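Annatjie Mkhize opened her lunch kitchen on Branard Street in April with 11 tables and one cook. She had spent most of her working life in the office of a shipping firm, Turkell, and had never run a restaurant.

"I knew how to read an invoice," she said. "That helped more than the cooking did."

The menu is short. There is a soup, a stew, a salad and bread from Hlongwane, the bakery next door. On a busy day she serves 80 lunches.
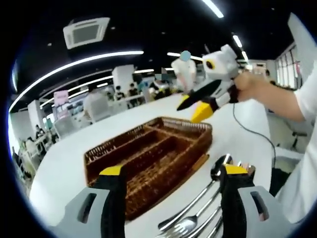
Her first month was hard. The oven failed twice, and the repair cost $676. "I paid it out of my savings and didn't tell my sister until June."

She buys vegetables herself, early, and changes the stew when prices go up. Carrots stay. Peppers come and go.

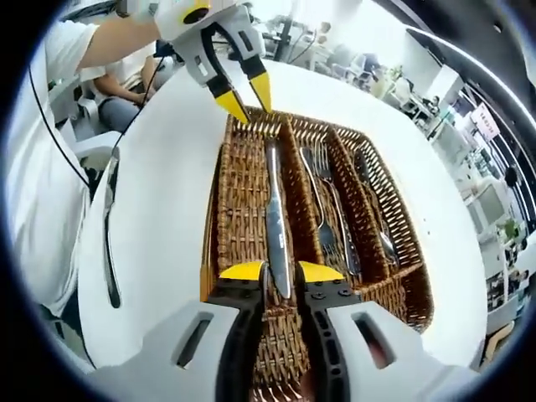 Asked about dinner service, she shook her head. "People want it. I want to be home at five. We close at three, and then there's cleaning and the next day's beans."

She has raised prices once, by 50 cents on the soup. Two regulars complained and both still come in. 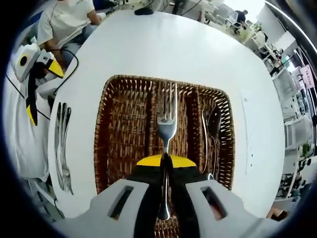
Last changed: 29 July 2019

Mkhize plans to hire a second cook before winter. She would also like a bigger sink. "The landlord says he's thinking about it," she said.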